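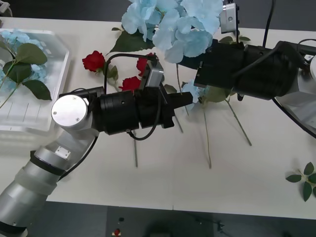

Section 4. Setting Up Author and Series Records

This section applies to the July 2022 release of Cliltix. It covers the creation of author records, contributor biographies, and series records for trade fiction and nonfiction lists. It does not cover royalty accounts, which are set up separately by the finance office of the publishing house.

Before starting, the operator should have the following at hand:

The signed title information sheet for each book
The approved author biography, in final form
The list of ISBNs assigned to the series, including those for large print and audio editions
A Cliltix login with Catalog Editor rights or higher

Operators with Reader rights can view every screen described below but will not see the Save or Release buttons.

4.1 Creating an author record

1. Sign in and select Contributors from the main menu.

2. Enter the author's last name in the search box and press Find. Review the results before going further, including any records marked Inactive.

3. If no record exists, select New Contributor. A blank form opens with a temporary record number. The permanent number is assigned when the record is first saved.

4. Complete the Display Name field exactly as the name appears on the title page of the book. Initials are entered with periods and with no space between them.

5. Complete the Sort Name field in the form Last, First. Particles such as "de" and "van" are placed according to the author's stated preference on the title information sheet.

6. Select a role from the list. The most common roles are Author, Editor, Translator, Illustrator, Introduction By, and Read By.

7. Press Save.

Note: A person who writes under two names requires two contributor records. Link them by opening either record, selecting Related Names, and choosing Also Writes As. The link is internal by default. To make it public, check Show on Retail Feed.

Caution: Do not make a pen name link public without written permission from the author or the author's agent. Once a retail feed has been sent, a public link cannot be recalled from sites that have already received it.

4.2 Joint authors

Where two people share the writing of a book, each must have a separate contributor record. The names are joined at title level.

1. Open the title record and select the Contributors tab.

2. Add the first-named author and set Sequence to 1.

3. Add the second-named author and set Sequence to 2.

4. Check the Cover Line preview. It should match the printed cover, including the use of "and" or "with" between the names.

5. If the preview shows "with" where "and" is required, open Cover Line Options and change the joining word. The two words may have different meanings under the contract, and the title information sheet takes priority over any earlier catalog.

Joint authors may join a series partway through. In that case, add the second author only to the books on which the name appears. Do not add it at series level, as this will place the name on every earlier book, including those already on sale.

4.3 Entering the biography

Each contributor may have three biographies: Short, Standard, and Long. Standard is required. The others are optional, although some retailers will cut a Standard biography in the middle of a sentence if no Short version is supplied.

The limits, counted in characters with spaces, are as follows:

Short: 869
Standard: 967
Long: 1,169

1. Open the contributor record and select Biography.

2. Select the version to be entered.

3. Paste the approved text as plain text. Use Paste Special if the text comes from a word processor.

4. Apply italics to book titles using the toolbar. Quotation marks are not used for titles of full-length works.

5. Check the counter at the lower right. It turns red when the limit has been passed, and the record cannot be released until the text has been shortened.

6. Enter the name of the approving department in the Approved By field and press Save.

Note: Statements about sales, bestseller list positions, number of languages, and awards must be supported by an entry in the Claims tab. Give the source and the month in which the claim was checked. Claims older than one year are flagged on the weekly report.

Note: The counter includes line breaks. A biography in two paragraphs will show a slightly higher total than the same text set as one.
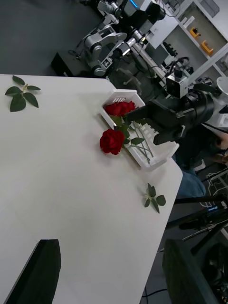

4.4 Creating a series record

A series record groups titles that share a main character, a setting, or a formal series name. It controls the reading order shown to retailers and libraries, and it supplies the "Also in this series" page used in the front matter of new printings.

1. Select Series from the main menu, then New Series.

2. Enter the Series Name. Do not include the word "series" in this field unless it is part of the registered name. Cliltix adds the word where a retailer requires it.

3. Select the numbering style. Use Numbered for a series with a fixed reading order, Unnumbered for one in which the books may be read in any order, and Mixed for a series that includes short stories or novellas between the main books.

4. Select the imprint. Greenberg titles and Gakov titles may not be placed in the same series record, even where the author is the same. Create one record for each imprint and join them using Linked Series.

5. Press Save. The record opens in Draft status.

4.5 Adding titles to a series

1. Open the series record and select Members.

2. Press Add Title and enter the ISBN of the first hardcover edition. If there was no hardcover, use the first paperback.

3. Enter the position number. Short stories and novellas take a decimal position, so that a novella published between the second and third books is entered as 2.5.

4. Repeat for each title. A series record can hold up to 40 members.

5. Press Check Order. Any gap or repeated number is listed at the top of the screen.

6. Correct the errors shown and press Check Order again.

Collected editions are entered in the Collections tab and have no position number. This includes complete short story collections, boxed sets, and two-in-one volumes. When a collection reprints stories that are already members of the series, add each story's record to the Contents field of the collection.

Caution: Do not delete a member in order to change its position. Deleting a member also removes its series name from every linked edition, and these must then be restored one at a time. Use Move Up and Move Down.

Prequels are entered by order of publication unless the title information sheet states otherwise. If the author wishes readers to see the order of events in the story as well, check Show Story Order and complete the second column. Both orders will appear on the publisher's website. Retail feeds carry the publication order only.

4.6 Foreign and reprint editions

Titles licensed to other publishers are recorded for reference but are not sent to retailers.

1. Open the title record and select Licensed Editions.

2. Enter the territory, language, licensee, and local title.

3. Set Feed Status to Hold. This is the default setting and should not be changed by the operator.

4. Where the book has been retitled for another market, enter the other title in Alternate Title. The printed "Also by" page will then carry both titles, with the second in parentheses.

Reprints issued under the house's own imprint keep their place in the series and need no new member entry. Link the reprint to the original edition from the Editions tab.

4.7 Releasing the records

Records must be released in the order given below.

1. Release all contributor records.

2. Release all title records.

3. Release the series record.

4. Open the Feed Log and confirm that each record shows Accepted.

If a series record is released before its titles, the Feed Log will show code S-3 and no data will be sent. Return the series record to Draft, release the titles, and try again. No information is lost.

Files accepted before the daily cutoff are sent to the Ustport distribution center the same night. Retail sites update on their own schedules, and changes to biographies commonly take longer to appear than changes to price or availability.

Note: Records released in June under the earlier version keep their Accepted status. They need to be opened and saved once in the current version before they can be edited in bulk.

4.8 Correcting a released record

1. Open the record and select Revise. A working copy is created and the released version stays live.

2. Make the change.

3. Enter a reason in the Revision Note field. "Update" alone is not accepted.

4. Press Release Revision.

Changes to an author's Display Name require a second approval from an operator with Catalog Manager rights. The request appears in that operator's task list and remains there until it is approved or declined.

For bulk changes to more than one series, see Section 5.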